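Winter Soil Sampling: Notes for Growers

4 January 2019

The Drundport lab is accepting winter soil samples again. Turnaround is two weeks from receipt, and results go out by mail unless email is requested on the form. Samples pulled now can be compared with those from September, but potassium readings often shift between fall and winter, so record the date on every bag.

Take cores to a depth of 4 inches on pasture and hay ground. Skip gateways, feeding areas and old manure piles. Mix the cores in a clean plastic bucket - galvanized ones will throw off the zinc figure - and air-dry before bagging.
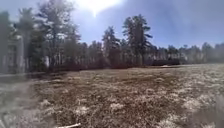
Lime recommendations are still based on buffer pH and assume a product with a neutralizing value of over 60 percent. Growers spreading Dirkemix should enter the value printed on the delivery ticket. The Surcombe depot has blank forms and bags, and will hold samples for the lab van. Probes can be borrowed there for two days at a time. Please return them clean.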